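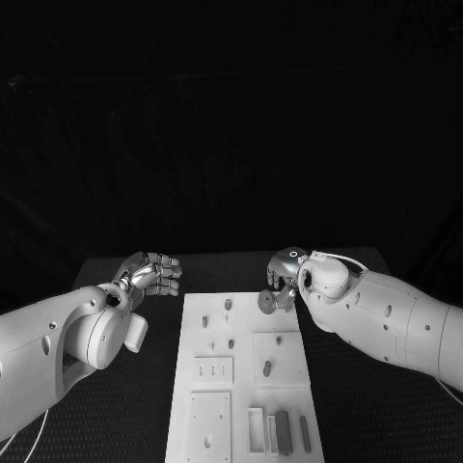 According to Goh, a peg that is the same size as its hole will not go in, and most people do not believe this until they have tried it. Goh was writing to the Hornero page about last month's explainer on screws, and asked for one on pegs and holes. Several younger readers had asked for the same thing, so the subject of this page is fit.

What "fit" means

Fit is the word engineers use for how two parts go together. One part goes inside, and the other part goes around it. The inside part can be a peg, a pin or a block. The outside part has a hole or a slot. The difference in size between the two is called clearance.

A pencil in a mug has a lot of clearance. It leans over and rattles. The cap on a marker has very little. It has to be pushed on, and it stays there.

If a peg is made exactly as wide as its hole, there is no clearance at all. The surfaces press on each other all the way around, and friction stops the peg. If the peg is made slightly wider than the hole, it has to be forced in. This is called a press fit. It is used for parts that should never come out.

Shape and turning

A round peg in a round hole can be turned any way you like. Its outline looks the same after every turn, so you only have to get it over the right spot.

An oval peg is different. It must be lined up with its hole. If you turn it halfway around, it fits again, so there are 2 correct positions in one full turn. A square peg has four. A rectangular block that is longer than it is wide has two, the same as the oval.

A task board puts several of these problems on one surface. The white board at the top of this page has round holes, an oval hole, narrow slots and pegs in more than one shape. Each shape asks for a slightly different movement.

Why parts get stuck

Hold a peg straight above a hole and lower it, and it slides in. Tilt it, and one edge goes in first while the opposite side rubs on the wall of the hole. Push harder and the peg grips more tightly. This is called jamming.

The cure is to stop pushing. Pull the peg back a little, straighten it and try again. Some makers also cut a slope around the end of a peg or the mouth of a hole. The slope is called a chamfer (say "CHAM-fer"). It guides the peg toward the middle when the aim is slightly off.

Measuring clearance

Clearance is often too small to see, so it is measured. The Zenov wooden peg kit, which many of our readers have, gives its sizes in millimeters. The widest hole is 30 millimeters across. Its peg is 29 millimeters across. Subtract the second number from the first and you get a clearance of 1 millimeter. With the peg in the center of the hole, that leaves half a millimeter on each side.

Try it at home

You will need a cardboard box, a pencil, a ruler, scissors and a bottle cap. Ask an adult to do the cutting.

Draw around the bottle cap on the cardboard. Cut just inside the line. Try to push the cap through.
Draw around the cap again in a new place. Cut just outside the line and try again.
Measure both holes and the cap. Write the three numbers in a row.
Work out the clearance for each hole. If the hole is smaller than the cap, write "none."

Words to know

Clearance: the difference in size between a hole and the part that goes into it.
Chamfer: a sloped edge that helps a part find its hole.
Jamming: getting stuck because a part is tilted.
Press fit: a fit so tight that force is needed.

The next explainer, in April, is on hinges.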